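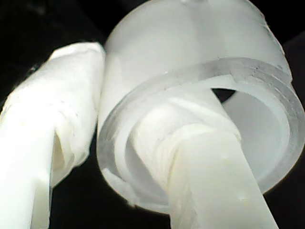

My Family Can't Agree on a Mayor and I Have to Cook for All of Them

December 2019

So the runoff is in 10 days, and my brother has a sign in his yard for the person I can't stand. A big one! He put it right by the driveway, so you have to look at it while you're trying to back out.

Some background for those of you who don't live in Bellia (which is most of you, going by the comments). We had four people running for mayor in the first round and it came down to Fulgencio Alvarado, who has been on the council forever, and Zuweira Dramani, who ran the bus system until July and then quit to run against the people who'd been cutting her budget. I'm for Dramani. I've been for Dramani since she stood up at the library meeting and read the bus schedule out loud, the whole thing, every route, to show how short it had gotten. It took 3 minutes. I clapped like I was at a concert.

My brother Adom is for Alvarado. Adom and I grew up in the same bedroom with the same radio, and our mother took us both into the voting booth with her when we were little and let us hold the curtain. I really thought that would do it. But he owns a shop on Pedel Street now, and Alvarado got the parking meters taken off Pedel Street, and as far as Adom is concerned the man could be elected king.

I've tried. I sent him the article about the Turomeck land deal, where the city sold the old rail yard for what seems to me like pocket change. He sent me back a picture of a car parked in front of his shop. No words, just the car.

Then there's my cousin Mariama, who isn't voting for either one. She wrote in her old choir director the first time and she says she'll do it again. I told her you can't write anybody in for a runoff, I looked it up, and she said then she'd leave it blank and think about him while she did it. I love her very much.

And my husband's uncle, Elikem Quaye, has lived here for 63 years and won't tell anyone how he votes. He says it's a secret ballot and he takes the secret part seriously. Every dinner somebody tries to get it out of him. Last time Adom asked him what he thought of the meters, all sly, and Uncle Elikem said he doesn't drive. I think he's with me. Adom thinks he's with him. We've both been extra nice to him for months and I'm pretty sure he's noticed, because he's started asking for second desserts to take home.

I did my first door knocking ever this fall, by the way. I was terrible at it! The campaign gives you a little sheet with what to say and I lost mine on the second block, so I just stood on people's porches and talked about the number 2 bus. One lady let me go on for ages and then told me she was only there to feed the cat. A man on Inga Road told me he'd vote for Dramani if she'd do something about the geese. I wrote down "geese" and turned it in with my clipboard. I have no idea where that goes. Maybe there's a geese file.

What I didn't expect was how many people were happy to chat even when they were on the other side. I had a nice long talk with an Alvarado voter about tomato cages. He took the flyer, too, and said his wife might want it. I went home with sore feet and a much better mood than I get from reading the town Facebook group, where I have now been called a communist and a developer's puppet in the same thread (by the same person, I think he lost track of who he was answering).

The debate was at the high school and I went with Adom, since he has the good parking spot. We sat together and clapped at opposite times. Alvarado was better on the water bills, I'll give him that, he had the numbers and she didn't. She was better on everything else. Adom says I only heard what I wanted to hear and I said so did he, and then we got fries and talked about Mom's roof, which needs doing before the real snow comes.

Now I've got everybody coming over the Sunday-dinner way we always do, all of them, right before the vote. I thought about making a rule, no politics until after the plates are cleared, but my mother would break it before she got her coat off. She's the loudest of any of us and she switches sides depending on who's losing the argument. So I'm making the big pot of groundnut stew and two pans of rice, and I've told Adom he can bring drinks but he can't wear the button.

He says he's wearing the button. I've got my own button, so I guess we'll match. If you're in Bellia and you still need to find out where your polling place is, call the clerk's office in the morning, they pick up faster before lunch.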